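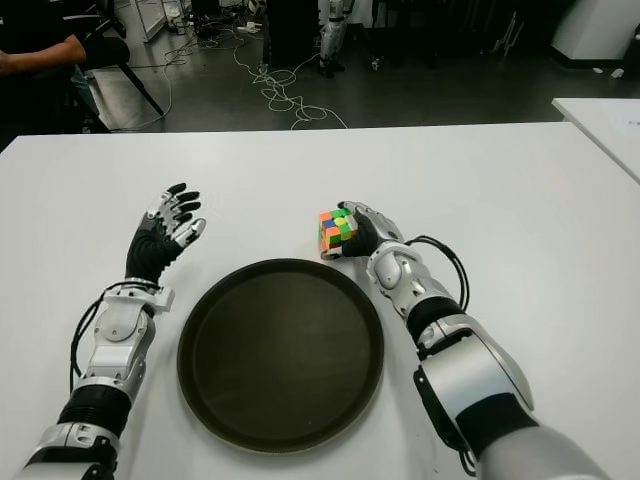 원형 서빙 트레이 Ollau 제품 정보

제품 개요
Ollau는 Rurkum의 테이블웨어 계열에 속하는 원형 트레이이다. 색상은 흑색에 가까운 짙은 갈색 한 종류이며, 둘레 전체에 턱이 올라와 있다. 내면은 요철 없이 매끈하고 약한 반사가 있다. 흰색 상판 위에서는 윤곽이 뚜렷하게 구분되므로 탁상 위의 소품을 모아 두는 용도로도 쓸 수 있다. 큐브, 열쇠, 필기구 등 크기가 작은 물건은 턱 안쪽에 놓는다.

기본 사양
품명: 원형 서빙 트레이
모델명: Ollau
계열: Rurkum 테이블웨어
형상: 원형, 테두리 턱 있음
색상: 다크 브라운
내면 마감: 평활, 저광택
손잡이: 없음
최대 적재 하중: 3 kg
포장 단위: 1개입
포장 중량: 1,329 g
교환용 바닥 패드: Jibrin (별매)

적재 및 취급
적재 하중은 트레이를 평평한 면에 놓은 상태를 기준으로 한다. 양손으로 들고 이동할 때에는 적재물을 중앙에 배치하고, 높이가 있는 용기는 서로 맞닿게 놓는다. 한 손 운반은 권장하지 않는다. 턱은 물건이 미끄러져 나가는 것을 줄이기 위한 구조이며 액체를 담는 용도로 설계되지 않았다. 쏟은 액체는 즉시 닦아낸다.
여러 개를 겹쳐 보관할 경우 사이에 부드러운 천이나 종이를 끼운다. 트레이를 세워서 보관하면 턱의 한 지점에 하중이 집중되므로 장기 보관 시에는 눕혀 둔다.

세척
1. 내면의 부스러기를 마른 천으로 제거한다.
2. 중성세제를 희석한 미온수와 부드러운 스펀지로 닦는다.
3. 턱과 바닥이 만나는 모서리를 헹군다.
4. 물기를 닦은 후 그늘에서 건조한다.
식기세척기, 전자레인지, 오븐에는 사용할 수 없다. 금속 수세미와 연마 성분이 포함된 세제는 내면의 광택을 불균일하게 만든다. 짙은 색 표면의 특성상 물때와 지문이 밝은 색 제품보다 눈에 띌 수 있다. 얼룩이 남으면 물에 적신 극세사 천으로 닦고 마른 천으로 마무리한다.

별매품
Jibrin 바닥 패드: 트레이 밑면에 부착하는 미끄럼 방지 패드. 부착면의 유분을 제거한 뒤 눌러 붙이고 하루가 지난 후 사용한다. 한 번 떼어낸 패드는 재사용하지 않는다.
Vinico 내면 매트: 턱 안쪽에 까는 원형 매트. 유리잔이나 금속 소품을 자주 올려놓는 경우에 사용한다. 매트는 분리하여 손세탁하며, 완전히 마른 상태에서 다시 깐다. 매트를 깔면 턱의 유효 높이가 매트 두께만큼 낮아진다.

주문 및 배송
배송비는 주문 건당 3,000원이다. 패드와 매트를 트레이와 함께 주문하면 한 상자에 합포장하며 배송비는 한 번만 부과된다. 업소용 대량 주문은 1회 199개까지 온라인으로 접수하고, 이를 초과하는 수량은 별도 견적으로 처리한다. 목요일 오후 2시 이후에 접수된 주문은 다음 주에 출고한다.

교환 및 반품
수령 후 7일 이내의 미사용 제품에 한하여 접수한다. 포장재를 폐기한 경우 반품이 제한될 수 있다. 운송 중 파손은 외부 상자와 파손 부위를 촬영하여 주문 번호와 함께 제출한다. 사용 중 발생한 긁힘과 열에 의한 변형은 교환 대상에서 제외한다. 화면의 색상은 표시 장치의 설정에 따라 실물과 차이가 있을 수 있다.

관련 품목
Jibrin 바닥 패드
Vinico 내면 매트
Rurkum 테이블웨어 전체 보기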